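Pemero Community Help
Teaching and Demonstration > Two-Arm Stations

Inconsistent results after recording utensil transfers by remote control

Posted by buren_lab_desk
Station type: two arms, leader-follower control
Status: Open

Our department operates a two-arm station for household tasks. We are currently recording demonstrations of a single task: one arm removes a utensil from the left side of a countertop caddy and places it in the right side. Three utensils are used, namely a spatula, a fork and a whisk. All demonstrations are performed by remote control with the leader arms, and no motion is scripted.

We have recorded 100 demonstrations, divided among 14 operators. Each operator received the same one-page instruction sheet. The sheet states which utensil is to be moved and where it is to be placed. It does not state how the arm should approach, at what height the utensil should be gripped, or what the second arm should do in the meantime.

The trained policy behaves acceptably with the spatula. With the whisk it hesitates above the caddy, opens and closes the gripper several times, and often withdraws without having taken hold of anything. With the fork the outcome varies from one attempt to the next. The training loss gives no indication of a problem.

The arrangement of the work area is as follows.
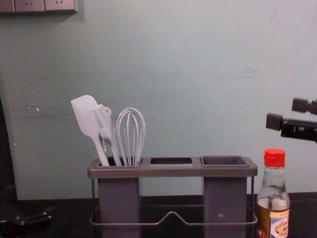 Utensil caddy with the spatula, fork and whisk in the left opening; right opening empty.

We would be grateful for guidance on the following points. Should the existing demonstrations be discarded, or can they be repaired by selection? Is it advisable to prescribe a single approach path to all operators? Should other objects near the caddy, such as the bottle, remain in place during recording? Finally, one member of our staff has proposed guiding the arm by hand for the whisk only, and we should like to know whether the two methods may be combined in one data set.

Reply from timitz_training_office
Marked as helpful

The behavior you describe is common where several operators have been left to choose their own method. We encountered it at our Timitz site with a dish rack task and would suggest the following course of action before anything is discarded.

Begin by replaying the whisk demonstrations and sorting them by grip. It is probable that you will find at least two groups: operators who took hold of the handle just above the tray, and operators who closed the gripper on the wire loop. A policy trained on both may settle on a height between the two, where neither grip is available. The repeated opening and closing would be consistent with this. Retain the larger group if it is the handle grip. If the larger group is the loop grip, we would record again, as the wires flex under the finger pads and the utensil rotates once it has been lifted.

The direction of approach should then be examined. In your arrangement the spatula and the fork lean to the left while the whisk stands nearly upright. An arm entering from the right reaches the whisk first, and an operator who wishes to take the fork must pass over it or come from the other side. Operators resolve this differently, and each will believe that the chosen route is the obvious one. Your instruction sheet should specify the route. It need not be the fastest, but it must be the same for all 14 people.

We would add three requirements to the sheet:

Both arms begin from a marked rest position, and the recording does not start until both are still.

The arm that is not in use remains at rest for the entire demonstration. Small idle movements by the second hand are recorded along with everything else and will be learned.

The operator pauses briefly above the target opening before lowering the utensil. The lowering movement should be slow and should not be corrected more than once. If a second correction is needed, the attempt is stopped and marked as failed.

With respect to the bottle, our practice is to leave surrounding objects in place but to vary their position between sets. If the bottle stands in one location throughout, the policy may come to rely on it as a landmark, and performance may fall when it is moved. Please note that a glass bottle with a screw cap stands at an awkward height for an arm entering from the right. We require operators to raise the gripper clear of the cap before any sideways movement — a rule introduced after two breakages.

As to quantity, do not be discouraged by the figure of 100. One of our earlier projects accumulated 3000 demonstrations under loose instructions and gave poorer results than a much smaller set recorded by eight trained operators. We would ask each of your operators to complete a short practice session, reviewed by a supervisor, before any further recording is accepted.

Reply from jeon_support_forum

Check the gripper calibration first. If the leader and follower do not agree on the closed position, a thin handle will slip even though the operator's hand was fully closed. The spatula may be more forgiving. Recalibrate both arms and test again with the whisk before making any changes to the data.

Reply from pemero_moderation_4

The calibration check recommended in the previous reply is sound and takes little time. It would not by itself account for hesitation above the caddy, and the review of grips should proceed in any case.

The final point in the original post has not yet been addressed. Hand guiding and remote control may be combined, but with caution. When an arm is guided by hand, the operator's own hands and forearms generally appear in the camera view, and they will not be there when the policy runs. The joint speeds also differ, as people tend to push an arm more smoothly than they steer it from a distance. Using hand guiding for the whisk alone would tie one utensil to one recording method, and the policy could learn to associate the two.

Where hand guiding is preferred for a difficult grasp, the usual procedure is to guide the arm once, store the joint positions, and replay the motion with nobody in view of the cameras. The replay is what enters the data set. The utensils must be returned to the same position beforehand, and this is harder than it sounds with three items leaning in one opening — a small mark on the rim of the tray is of some help.

The poster is requested to report the result of the grip review in this thread, including the number of whisk demonstrations retained. The thread will remain open until the end of August.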